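Bridora 双臂桌面拣货套件:用了一阵子之后的介绍

大家好,我是 Inès Le Goff,在 Trollthorpe 负责这套东西的选型和售后。页面上的参数表大家都会看,我就多聊点参数表里没有的吧!

Bridora 是给小型零售仓、便利店后场和教学实验室准备的:两条白色机械臂,一条黑色底轨,两只平行夹爪,装在普通木桌上就能开工。我们自己试的时候,最喜欢拿零食、小罐子、小包装这些形状乱七八糟的东西来折腾它(纸箱谁都会夹嘛)。 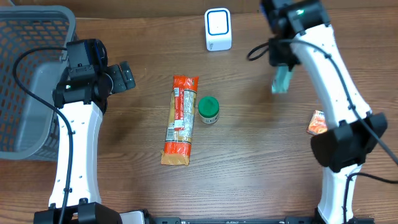 夹爪和手感

夹爪手指是黑色的分段片状结构,上面的小螺丝都露在外面,换片的时候一把螺丝刀就够了,我挺喜欢这种老实的设计。左右两臂可以各干各的,一边夹着东西,另一边空着等也行,程序里不用强行让它们同步。

线缆我要多说一句。腕部出来的线留了一个弯,再沿着臂身往下走,第一次看到的人总想把它扎紧,千万别!扎紧了手腕转不开,Yetunde Ekpo 在我们这儿做调试,她给客户回邮件时说得最多的就是这件事。

腕部有绿色小灯,通电正常时常亮,站远一点也能看到。

细长包装怎么夹

这是问得最多的问题。细长的条状零食,我们一般夹在靠近一端的位置,让另一端自然斜着,这样放进塑料筐里比较顺手。软包装把夹持力调到最低两档试起,慢慢往上加,别一上来就拉满(我捏碎过好几包饼干,心疼)。长条大包装平放在桌上时,先让夹爪对准窄的那一边。 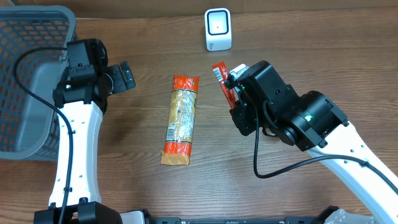 套餐里有什么

双臂主机一套,底轨和安装座,夹爪 2 只,备用指片,线缆夹,还有 Nwosu 控制软件的授权。桌子、塑料筐和要拣的货都请自备,筐子用带孔的那种就很好,轻,也好擦。

基础示教程序带 9 个,改改就能用。从拆箱到第一次抓取,我自己装花了 20 分钟,不过我装得多,新手请给自己留一个下午。

不太满意的地方

反光的塑料包装,识别偶尔会犹豫一下,Derkness 固件更新之后好了不少,但还没到我想要的程度。另外底轨比较长,窄桌子装不下,下单前请先量桌子!

订购与试用

可以先借后买,试用期 15 天,运费我们出,退回时请用原箱。11 月的试用名额已经开放登记,想试的朋友在页面下方留邮箱和你要拣的货品种类,写得越细越好,Yetunde 会按货品帮你推荐指片。

页面更新:2021-10-29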